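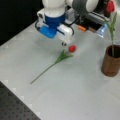 Silk Stems - a short story. The arm, the flower and the white table.

I took the job in February, when the days were short and the bus home had its lights on by four. Wesance paid by the hour and gave me a key, a mug and a login. My job was to compare two grippers, the Penry and the Ledov, and to write down which one was better with flowers.

They weren't real flowers. Berkeo, who were paying for the work, sold arrangements to hotels and wanted to know if an arm could put them together overnight. They sent us a carton of artificial stems to practise on. The first few I took out smelled like the inside of a new car. I lined them up on my desk by colour and went to find someone to tell me where the emergency stop was.

The plan was 200 runs with each gripper. One run was one stem: pick it up off the table, carry it over, put it in the vase, let go. If the stem ended up in the vase I wrote a one. If it ended up anywhere else I wrote a zero and a note. My supervisor had asked for short notes. Hers were things like "slip" and "slip, bad".

I had come from the hospital laundry, where I ran the folding machines for 17 years until they moved the contract out to the coast. People asked if this was a big change. It wasn't much of one. You stood beside a machine and learned what it sounded like when it was about to do something stupid.

The Ledov went first. It was good at picking up and poor at letting go. It would carry a stem across without a wobble, open up, and start to lift, and the leaves would come with it. By the end of the first week I could tell from the doorway whether a run had gone well. I never said this to anyone. It wasn't a thing you could put in the column.

At home my mother wanted to know about the flowers. She had moved in with me the autumn before, after her second fall, and she had the front room with the good window. She used to do the church flowers, every week, with whatever people had in their gardens. I told her what we were doing and she put down her tea.

"What does it do with the crooked ones?" she said.

I said we'd taken the crooked ones out.

"Then it isn't doing flowers," she said, and picked the tea up again.
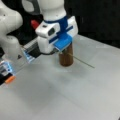
Changing over to the Penry took most of a morning. There were bolts in places where no hand would go, and a setting in the controller that had to be typed twice before it would stay. My supervisor liked to begin with something easy, so the first thing we asked it for was a plain hold. The blue fingers had the brown cylinder by its top, and it stood straight up on the white table with the fingers flat on it. She looked at it from one side and then from the other. She said that would do, and went off to her meeting.

After that we gave it stems. The Penry was slower. It came down over the flower and seemed to think, though I knew it was only waiting for the camera. Then it closed very gently and sometimes missed altogether, and went through the rest of the run holding nothing. It would travel all the way to the vase, open, and go back for the next one. I found those hard to watch. I wrote "empty" in the notes.

I began putting the crooked ones back in. I didn't ask. There was a shoebox of them under the bench, and one evening, when the others had gone, I took out a rose with a bend halfway down its stem and laid it on the table. The Penry closed on it below the bend, lifted it, and the head swung around and pointed at the floor. It took it to the vase and pushed it in against the rim, and the stem sprang out and hit me on the sleeve.

I wrote a zero. Then I did it again with the bend turned the other way.

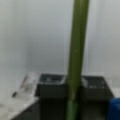

This page last changed: February, evening. Two spelling mistakes fixed and the laundry part made shorter.

The wrist camera was the one I liked best. From there a stem didn't look like a stem. It was a thick green post, with the whole room gone soft behind it. I kept that view open on the second screen during runs. It was no help in scoring, but I could see a grip start to go before the arm knew about it. The post would lean a hair, then lean again.

By the time I had done 100 of the crooked runs I had a file of my own, in a folder called Laundry so I would remember where it was. The Ledov beat the Penry on straight stems. On bent ones it was the other way about, if you let the Penry take its time. I hadn't been asked this. I printed it anyway, one page, and left it on my supervisor's keyboard.

She read it standing up with her coat on.

"Where did you get the bent ones?" she said.

"Under the bench."

"How many of these did you do on the clock?"

I said none of them - I'd signed out at five each time. She folded the page and put it in her pocket. I thought that might be the end of the job, and on the bus I worked out how long I could manage the rent without it.
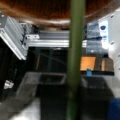

In the morning there was a new sheet on the wall beside the controller. The old plan had been crossed out in pen, and under it was written 370 more, mixed stems, both grippers, slow setting allowed. My hours had been changed to match. She didn't mention the page, and I didn't either. She asked whether I wanted to start with the Ledov or the Penry, and I said the Ledov, to get it over with.

When I got home my mother was asleep in the chair by the window. I had one of the silk stems in my bag, a red one too frayed to use, and I stood it in the glass on her sill. She noticed it at supper.

"That wants to be shorter," she said.

I got the scissors. She cut it herself, at a slant, as she'd have done with a real one, though there was wire inside and it took her several goes. Then she bent it a little over the rim and turned the glass until it faced the room.

I looked at the bend for a while and asked her to show me where she'd put her fingers.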